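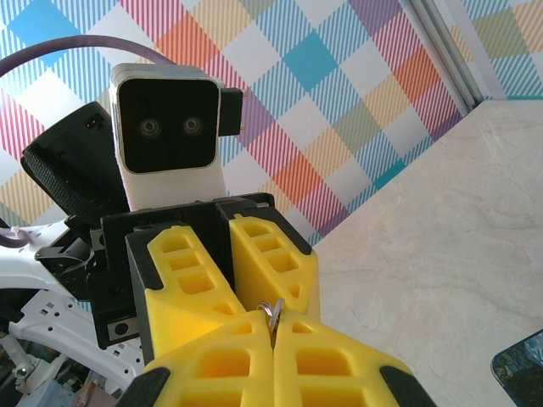 3.2 Loss of keys in shared housing

Small objects that open doors have received little attention in the study of shared housing, although residents speak of them often. In our interviews the lost key was mentioned more frequently than noise or unpaid bills. One reason may be simple size. A plain metal ring such as the one in Figure 4, small and silver in color, offers very little to the eye when it lies in a drawer or on a crowded shelf. Several residents in Closorside told us that they had searched the same room many times before they asked for a replacement.

Figure 4. A small silver metal ring of the keyring type.

The survey was carried out in two districts, Closorside and Nolwood, where the houses are of similar age but are managed in different ways. We received 111 completed forms, and 83 of them reported at least one lost key during the present tenancy. In Nolwood the landlord keeps a spare set for each room, and the resident pays a fee of 40 for every new copy. In Closorside the residents must arrange the copy by themselves, and this often takes more than a week. During this time they depend on the others to open the front door - a situation which many described as embarrassing.

We expected that the fee would make residents more careful. The answers do not support this. Residents who paid the fee once were as likely to lose a key again as those who paid nothing. Catacutan, in his earlier work on the Candeck houses, observed a similar pattern and explained it by the habit of lending. A key that passes between three or four persons has no fixed place, and each person believes that another one has it. Our material agrees with this explanation, but only in part, because residents who lived alone on their floor also reported losses.

The matter of cost should be treated with caution. Rudd, the smallest of the managed houses in Nolwood, spent around 600 on new locks in the year before the survey, and most of this sum was spent in March, when two front doors were changed. We have therefore excluded Rudd from the comparison of costs in Section 3.3, but its residents remain in all other results.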